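Bow Tie Hire: Your Questions, More or Less Answered
Updated 5/17/25

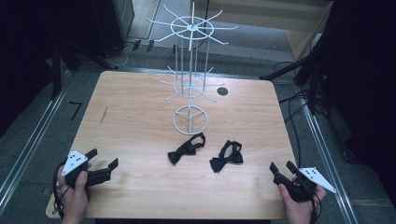

Two black bow ties and the white wire rack.

What does Gratex hire out?
Bow ties, cummerbunds and braces, for weddings, dinners and any event where the invitation has frightened you. We don't do whole suits. Lirik, two doors down, does those, and will send you back to us for the neckwear.

How long can I keep it?
A standard hire is 3 nights. If you need longer, tell us when you book and we'll charge you for a week. If you tell us afterwards we'll still charge you for a week, with a slightly different expression.

Self-tie or ready-tied?
Your choice. Self-tie looks better at midnight, hanging undone round your neck as if you'd had a marvellous evening. Ready-tied looks better at all the hours before that.

I can't tie one. Can you teach me?
Yes, free, at the counter, any weekday after 10. It's the knot you use on your shoes, done under your chin, in a mirror, backwards. Allow more time than you think.

Will it fit my neck?
Almost certainly. The bands adjust. Measure where your collar sits and add nothing for optimism.

What if I spill something on it?
Leave it alone. Please don't sponge it, salt it or put white wine on it. Cleaning is included in the price, up to and including gravy. Candle wax is extra.

What if I lose it?
You've bought it. Your deposit covers the cost and we part as friends.

Can I book for a group?
Parties of 6 or more get a discount, provided one person collects and returns the lot. We recommend this isn't the groom.

Do you have the Famitis velvet in green?
Yes, and so does everyone's brother-in-law, so book early. August goes first.

Do you post?
Within the UK, yes. Orders go out two days ahead, with a return bag folded inside. Keep the bag. People throw away the bag.

Is the Chow silk worth the extra?
From across a ballroom, no. Up close it has a softer finish and holds a knot rather well. You'll know it's there, and your table may be told.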